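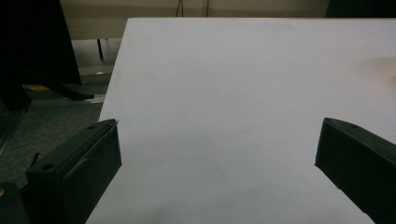 How does a robot learn to pick something up?

It copies people. Somebody does the job many times while a computer keeps a record, and the robot's program looks for what all those tries have in common.

At the Imwood robot club we are getting ready for the Savov Challenge in March. Each club has to teach a robot arm a few small jobs, such as putting a ball into a bowl. You might think we would sit down and type in every move. Some robots do work that way, and they are very good at doing the same thing in the same place all day long. Move the ball a little to the left, though, and they close their fingers on nothing.

So we teach by showing. You hold a gripper in each hand and do the job yourself, using the gripper's two fingers in place of your own. It feels odd at first, a bit like eating peas with salad tongs.

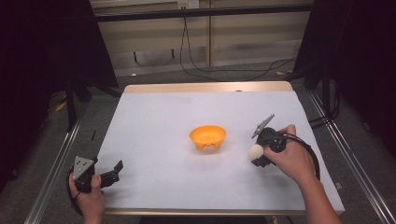 By Sushil Grewal
Imwood Robot Club pages

One try at a job is called a demonstration, or a demo for short. A ball and a bowl make a good first job. You close the gripper on the ball, lift it, carry it over the bowl and let go. Then you set things out again in slightly different places and do another one.

Our rules say we need 200 good demos for each job. So far we have made 322 altogether, and 108 of those are for the ball and bowl. Each one has a number, and we write the number in the club book with a word or two about how it went. "Dropped it" comes up a lot.

You don't throw away every demo that goes wrong. If you drop the ball and then pick it up again properly, the robot can learn from that too, as robots drop things as well. A demo where you stopped halfway to talk to a friend has to go.

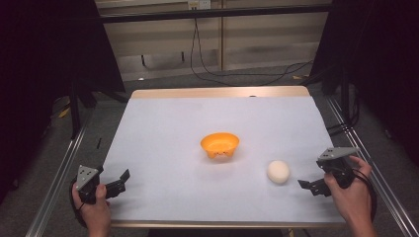

Ruan Maluleke says the hard part is going slowly, and that new members always rush the last bit, when the gripper opens. If you open it too soon, the ball hits the rim and rolls off. Ruan counts to two in a whisper before letting go.

Slow is good, but it should still be smooth. Jerky moves are hard for the program to copy. Try to keep your elbows loose and don't change your mind halfway - if you start with the right gripper, finish with the right gripper.

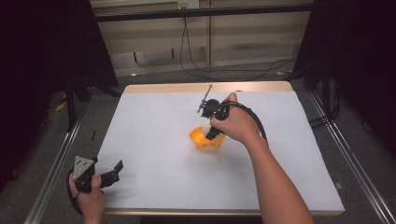

Sushil Grewal
Club leader, Imwood Robot Club

Once we have enough demos, the computer starts its training. It goes through them again and again, making a guess about the next move and checking it against what the person did. Ours takes roughly 16 hours, so we leave it on overnight.

After that comes testing. We put the ball somewhere new and let the robot arm, which we call Torine, have a go. Last term it missed the bowl nearly every time the ball started close to the table edge. We looked in the book and found that hardly any of our demos began there, so we made more.

Words to know

Gripper: the part that holds things, like a hand with very few fingers.
Demo: one try at a job, done by a person and saved.
Training: when the computer works through the demos.

Something to try at home: pick up a grape with kitchen tongs and put it in a cup. Then move the cup and do it again with your other hand.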